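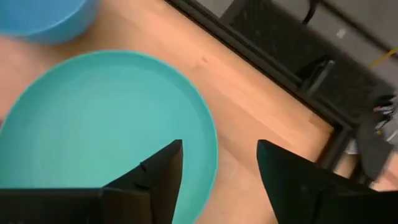 How to Hand-Wash a Wool Sweater Without Shrinking It

I put off washing my wool sweaters for years. I would wear one all winter, air it out on the porch when it got a little stale, and then pack it away in spring with a guilty feeling. If that sounds like you, pull up a chair, because washing wool by hand is really very easy once you've done it a couple of times, and your sweaters will thank you for it (mine came out so soft the first time that I washed every one I owned that same afternoon!).

What you'll need

A clean basin or sink, big enough that the sweater isn't crammed in
A gentle wool wash or a mild baby shampoo
2 large bath towels, dry
A flat spot out of the sun where the sweater can stay put overnight

Before you start

Check the label. If it says dry clean only, I'd leave it to the cleaners, especially if there's a lining or shoulder pads in there. Then do a quick color test: dampen a white cloth, press it on an inside seam, and see whether any dye comes off. Reds and navies are the usual troublemakers. I had a deep red cardigan from a little shop in Clutier that turned the water pink for three washes running, so that one always goes in by itself.

While the sweater is still dry, lay it on a sheet of brown paper and trace around it with a pencil. My grandmother did this with everything she knitted, and I thought it was fussy until I had a cuff dry two inches longer than the other one. Keep the paper folded in the drawer and you can use it every time.

Washing

Fill the basin with cool water. Lukewarm is fine too, but whichever you pick, stay with it all the way through to the last rinse. A sudden change from warm to cold is one of the things that makes wool felt up, and the other is rubbing.

Swish in a small squirt of soap before the sweater goes in. Turn the sweater inside out, lower it into the water, and press down gently with flat hands until it's soaked through. Then walk away for 20 minutes. I make tea. If there's a stain on the front, hold the spot between your palms and squeeze the suds through it, and please don't scrub, however tempting it is.

Rinsing

Slide one arm under the whole sweater when you lift it, so the weight of the water doesn't drag the sleeves down. Drain the basin, refill it, and press again. Keep going until the water stays clear and you don't see bubbles when you squeeze.

Drying

Press out what water you can (no wringing!) and lay the sweater on the first towel. Roll the two up together like a jelly roll and lean on it with your forearms. Kneeling on it works well too, if your sweater is a big heavy one.

Unroll it, move the sweater to the second towel, and lay it over your paper tracing to check the shape. Pat and nudge the edges until they match, straighten the button band if it has one, and push the ribbing together at the cuffs and hem. Flip it over in the morning. A thick sweater may want a second night, and there's no hurrying it with a heater or a hair dryer.

Once it's dry all the way through, fold it and put it on a shelf. Hangers leave those funny little bumps at the shoulders.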